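Floker Tabletop: read me first

Hello! I'm Ngaio Gilchrist, and I put this set together over a long November and a longer winter, mostly in the evenings. If you've come for the files, skip down to "What's in the folder". If you've come because you want to know whether a machine can tidy your desk yet, the short answer is "sometimes, slowly", and the rest of this page is the long one.

Last updated 1/4/24.

Why I made it

I used to work on a packing line, and I've been hearing that robots would be doing that job any minute now for most of my adult life. They do a good bit of it (boxes onto pallets, fine, lovely). What they don't do well is the fiddly stuff at the end of a shift, when somebody has left half their things all over the bench and it needs to be clear for the morning. Home is worse. Every table in my house is a different mess from one day to the next.

So Floker Tabletop is a set of simulated tables with ordinary stuff on them, and two arms that have to do small jobs: pick this up, put it over there, hand it across, turn it round. Everything is rendered. No real crockery was harmed, though I did lose a real mug reaching for the keyboard.

What's in the folder

There are 262 episodes, each one a single job from start to finish. 200 are for training and the other 62 are held back for testing. Please don't train on the held-back ones and then email me your score, I will be able to tell!

Each episode has:

- the video from the fixed camera
- the joint positions for both arms
- the gripper open/close signal
- a one-line instruction in plain English ("move the cube next to the tissue box")
- a yes/no for whether the job got done

The instruction lines were all typed by me, so they sound like me. A few say "pop it" where a sensible person would say "place it". I've left those in on purpose, as people do talk to machines like that and the machines had better get used to it.

How well does it work?

I trained the Andrade policy on the training part and ran it 50 times on the test tables. It finished the job 47 per cent of the... no, let me put that properly, as I got it wrong in the first version of this file and somebody quite rightly complained. It got a hand on the right object in 47 of the 50 runs. Finishing the job is another matter, and I haven't got a figure I trust for it yet. My old success check was passing things that had merely been shoved in the right direction.

Boxy things are the easy end. A puzzle cube has flat sides and sits still while you grab it. Leaves are miserable, there's no good place to hold them and the arm has to go for the pot, often with something parked in front of it. Desk fans are odd too: the head is big and the neck is thin, and the policy always fancies the head. Globes I've more or less given up on for now.

Known problems

The shadows are softer than anything you'd get under a kitchen light. I tried harder ones and the renders took all night, so soft it is.

Sizes are a bit off here and there. The models came from all over the place and I scaled them by eye.

Nothing squashes. A tissue in this world is as stiff as a biscuit, so please don't use the set to claim your robot can handle cloth or paper.

The Pleltolska tables (the second batch) have a slightly different joint order in the arm files. There's a note in that folder. Read the note! I lost a weekend to it and I wrote the thing.

Using it

Free for research and for messing about. If you want to sell something built on it, write to me first. The hosting is paid for by a small grant from Funance, who haven't asked for anything back apart from a line in this file, and that was it.

If you find a broken episode, send me the number and what went wrong, and tell me which batch it came from. I'm fixing the success check next, then the joint order, and after that I'd like to have another go at those globes, starting with the sort of table where they're sharing space with a plant and a couple of fans.

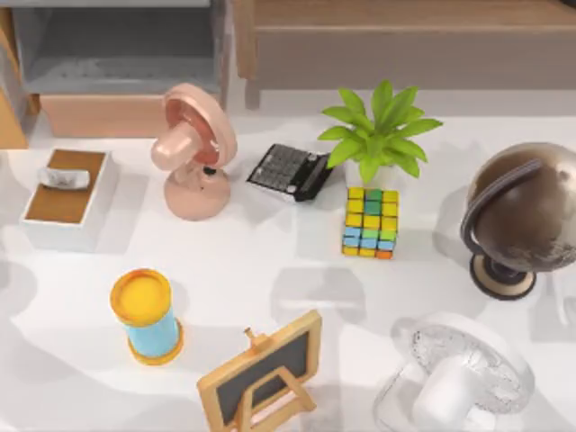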